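Reward points about to expire after account downgrade – use them or lose them?
Posted in Cards, Banking & Rewards
December 2019

Naveen Dubey

Hoping someone here has more patience for fine print than I do. I've had the Mustard cash back card for six years, the one with the annual fee. In September I called to downgrade to the no-fee version, as I no longer fly anywhere or buy enough groceries to justify it (the kids moved out and took their appetites with them). The agent was lovely. She told me my rewards balance would "come along for the ride."

It has not come along for the ride. My old balance of 638 points now shows under a separate heading called "Legacy Rewards", with a little clock icon beside it. The new card earns points under a different heading, and the two don't speak to each other. The minimum redemption is 1,000 points. I have 638 in one pocket and 250 in the other, and by my arithmetic neither pocket is 1,000, nor are both of them together.

Things I'd like to know:
Can the two balances be merged?
Does the 1,000 minimum apply to the legacy ones, when I can't earn any more of them?
Will the downgrade have hurt my credit score? My brother-in-law says yes, but he also keeps his savings in a chequing account.

I realize we are talking about the price of a mediocre lunch. It has become a matter of principle, and I'm retired.

Tzavaras

I did the same downgrade last year, so I can help with some of this.

Merging: yes, but not online and not through the app. The chat window will tell you it's impossible. You have to phone and ask for a "product change balance transfer." Use those words. If you say "merge" they send you to the department that handles joint accounts, and you will spend the afternoon explaining that you are not getting married. Mine took 15 business days to show up and arrived with no email or notice of any kind. One morning the clock icon was gone.

Minimum: it applies to the combined total, so you'd be at 888 and still short. The legacy points keep their expiry date until the transfer is processed. After that they take on the rules of the new card, and those points don't expire so long as you use the card once a year. So phone first and earn the rest at your leisure. Put a tank of gas and a couple of hydro bills on it and you should get there before spring.

There is also a statement credit option with a lower minimum, if you're impatient, but the rate is poor. You get a bit over half of what the points are worth against the gift cards. I took it once in a temper and regretted it by supper.

Credit score: a product change normally keeps the same account open, so the age of the account stays as it was. No new application, no hard inquiry. What can change is your limit. Mine was trimmed when I switched, and that nudged my utilization up for a month or two. Check whether your account number stayed the same. If it did, your brother-in-law can stand down. If they gave you a new number and the old account reads "closed" on your credit report, call and ask how it was coded. Sometimes it's just a label, sometimes they've really opened a fresh account, and you'd want to know before you apply for a mortgage or a car loan.

One more thing. Get the agent's name and a reference number. The first person I talked to promised me the transfer and made no note of it anywhere. The second was very sorry. The third did it.

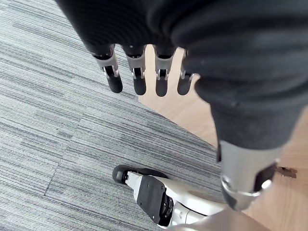 Dark ribbed fabric, metal-jointed fingers pointing at the floor.

Fuststead

Just cancel and get the Olten card. No fee, better points, done. I've had it for years.

Naveen Dubey

Thanks, Tzavaras, that's more than I got out of three phone calls. I used the magic words and the man went quiet, typed for a good while and gave me a reference number, which is taped to the fridge. Account number is unchanged, so I've passed the news along to my brother-in-law, who now says the real danger is contactless.

Fuststead, I did look at the Olten. Doesn't the no-fee one cap what you earn at the grocery store? I couldn't find the figure anywhere on the page that wasn't in grey type on a slightly lighter grey.

Fuststead

There's a cap, yeah. Never hit it. I mostly buy gas.

Tzavaras

The cap is per calendar year and it resets in January. After that you earn the base rate on everything. If you cancel the Mustard now you lose whatever hasn't been transferred, and they don't reinstate it, so at least wait until the clock is gone. I'd also keep it open afterward given the age of the account. It costs you nothing sitting in a drawer, but buy a coffee on it every few months or they may close it for inactivity.

Naveen Dubey

Drawer it is. Will report back when the clock disappears.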